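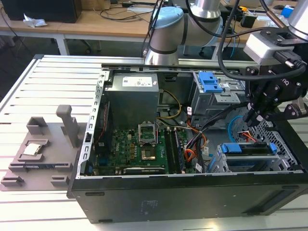
Home | Course outline | Readings | Labs | Past notes

Week 9 notes: Can it do the chores yet?
Posted by Sulastri Halim, Friday, March 15, 2019

Okay, so these are my notes from the lecture, tidied up a bit for those of you who missed it (and for the keen ones who want to check what I said before the June exam). They run in the order I talked, which means they wander.

I started by asking who'd let a machine fold their washing. Plenty of hands. Then I asked who'd let one carry a full teapot past a toddler, and the hands went down quick smart! The question for the week sits in that gap. We've got robots that weld car bodies all day without a break, and we still haven't got one I'd trust to unpack my dishwasher.

Why the factory came first

A welding line is built around the robot. The part turns up in the same spot, facing the same way, every time, and the arm plays back its moves. Your kitchen wasn't built around anybody's robot. Mugs face every direction, the tea towel is on the floor, somebody's moved the bin.

So for the shop floor I like to use a job that's halfway between the two: taking apart or putting together a desktop computer. It's fairly rigid, the parts have known sizes, and you can lay the case flat on a bench. Sounds easy. Now think about just the processor. You lift the retention frame, lower the chip flat into the socket, line up the corner mark, and you don't slide it around, because the contacts are tiny and they do not forgive. Then the frame comes down and the lever wants a proper push. One part of that job needs a feather touch and the next needs a bit of muscle, in the same few centimetres — with a two-finger gripper that's a lot to ask.

A fixture helps heaps. If the chip starts out in a pocket of known shape, the robot doesn't have to hunt for it, and it knows which way up it is. I'd call that a fair cheat. People use jigs too (my dad had a shed full of them). But when you read a claim that a robot "can assemble a computer", go and find out what was in the tray before it started.

Then there's cable. I spent ages on cable. A memory stick stays the shape it was when you let go of it. A cable doesn't, it springs back, it flops over the slot you wanted, it hides the connector. Laundry is the same trouble on a bigger scale, so if you want to know when you'll get your folding robot, keep an eye on who's getting good at wires.

The numbers exercise

We did this one on the whiteboard. Say a made-for-the-lecture robot called Gasano tries to seat a memory module 3000 times and gets it right 1610 times. That's a bit under 54 per cent. Somebody said "better than half, not bad", and I asked if they'd pay a technician who did that. Now suppose a whole build has nine steps and each one works 95 per cent of the time. Multiply it through and you finish roughly 63 per cent of your builds. Have a go at it yourselves with 99 per cent and see how much happier you feel. We'll use Jafri for the home robot in the tutorial, same sums, different chore.

Things to ask of any demo video: is it sped up, how many takes, did a person reset the bench, what happens when it drops something. That last one matters most to me. You drop a screw in a case, you swear, you tip it out. Recovering is half of doing a chore.

My own view, since I was asked: some benches, yes, already. Kitchens, a good while off. Bring a chore to the tute, and write out every step, including the ones your hands do without telling you.

Comments

Onora: Tried 99 per cent and got a bit over 91. Still one in eleven going wrong, yikes.

Grerach: I did making a bed for my chore and gave up at the fitted sheet. Do we have to finish it?

Sulastri Halim: Bring it as is! The fitted sheet will keep us busy for the whole tute.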